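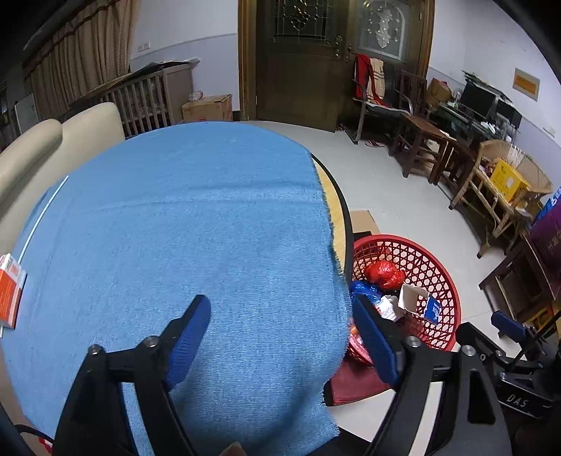

One reader asks if the pads really need doing every time the grippers come out of the case, and says theirs went a whole month untouched and still closed fine.

Closed fine, sure. Closing isn't the test. Pads can meet in the middle and still be a hair out of square, and you won't see it until a soft item rolls out of the jaws halfway to the basket. So no, not every time. Every 40 takes, plus whenever someone drops one. Full pads-and-jaws routine below, the way we do it at Prutdale on the two hand grippers. Updated May 2026.

What you need

Hex driver that fits your finger screws. Check it, don't guess – a slightly small one will turn the screw twice and then round it off.
Lint-free cloth, two pieces.
Isopropyl.
New pads if yours are shiny. Ours are Rustora, the blue ridged kind, bag says 828.
Paint pen.
Strip of thin card.
A round table or any table really, with a cloth on it. Plain, one color. Small screws on bare tiles are gone forever.

Before you touch anything

Stop the recording in Grotico. Stop, not pause. Pause keeps the session open and you get a long useless clip of your own thumbs.
Unplug the cable at the host end first, then at the gripper.
Label the grippers L and R if they aren't labeled. They look the same. They do not behave the same after a few weeks.

Step 1. Wipe

Dampen the cloth, wipe along the ridges, then once across. Let it dry with the jaws open. Lint sits down in the grooves, especially after working over a ribbed or fraying tablecloth. Loose threads too. Pull those out with fingers, don't cut them against the pad.

If the ridges still look polished after wiping, pad is done. Go to step 2. If not skip to 3.

Step 2. Swap the pads

Both sides of the jaw together. One old and one new grips crooked.
Peel from the tip end, slow. If it leaves glue behind, isopropyl again and a fingernail. No blades.
New pad goes on with the ridges running the same way as its partner. I got this wrong on the first pair and blamed the fingers for two days.
Press and hold, then leave it alone for a bit. Coffee.

Step 3. Screws

The ones at the finger joints. Snug, then stop. These go into plastic and plastic does not forgive you.
Work the finger open and shut by hand after each one. Should move the same as before. If it went stiff, back off a quarter turn.
Dot of paint pen across the screw head and onto the body. Next time you look, if the line is broken, the screw has moved. Saves a lot of argueing.

Step 4. Square the jaws

Close until the pads just touch. Slide the card in from the top. It should drag the same at the tip and at the root.

Drags at the tip only: fingers toed in. Loosen the left joint, not both, nudge, retighten, try again.
Drags at the root only: same thing the other direction.
Drags nowhere: you aren't closed. Check for something in the hinge. Was a bit of bread crust once.

Then hold the gripper above the cloth, the way you'd use it, and look straight down between the fingers. Pads should face each other flat. Do it in working position – a gripper lying on its back can look perfect and sag when you pick it up.

Step 5. Cable

Easy to forget. Plug back in, gripper end first this time. Let the cable fall in one loose curve, out past your wrist, and check it can't swing between the jaws. Reach to the far side of the table. Reach back. If it tugs, move the host, don't stretch the cable.
Two grippers means two cables and they will cross. Decide now which goes over.

Step 6. Zero it

Open Grotico, pick the unit, jaws fully closed, hit Set Closed. Jaws fully open, Set Open. Repeat for the other unit. Seperate values, they don't share.
If you get error 507 it nearly always means you set them in the wrong order. Clear and start over.
Watch the number while you squeeze slowly. Should climb smooth. A jump in the middle = dirt in the travel, back to step 1, sorry.

Step 7. Test on something soft

Not a block. Blocks pass every test. Use a plastic bag balled up tight, glossy kind, the sort that slides. If the pads hold that they'll hold the rest of your list.

Grip it across the middle. Lift just clear of the cloth. Hold. Tilt your wrist left, then right. Set it down and let go without the bundle sticking to one pad. Four times per gripper.

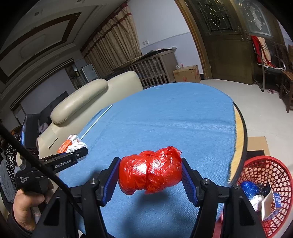 Slip test: red bag bundle held level between the pads, just above the tablecloth.

What to look for during the hold. Bundle creeping toward the tips – jaws still toed, back to step 4. Bundle turning around its own middle – one pad is grippier than the other, wipe both again. Crackle and then a drop, you squeezed too hard and it popped out like a wet seed. Use less hand.

Then same test with the other gripper, same bundle. Don't re-ball it in between or you're testing a different thing.

After that drop it in the basket from low down, a few times, and check the finger tips clear the rim. Mesh baskets catch tips. If you're knocking the rim, that's your wrist angle usually and not the gripper.

Write it down

Date, unit L or R, pads changed y/n, which screw you touched. One line. We keep ours in the Chin folder with the rest of the bench notes and it has already paid off, the R unit loosens at the same joint every time and we only noticed from the log.

Things that went wrong for us

Too much isopropyl, pad edge lifted next morning. Damp cloth, not wet.
Zeroed with a thread in the jaw. Whole afternoon of takes reading slightly open. Had to bin the lot.
Stored closed. Pads took a set, flat spot right in the middle. Store them open, always. In April we lost a fresh set of pads that way.

Will do the handle and trigger side on its own page when I get to it.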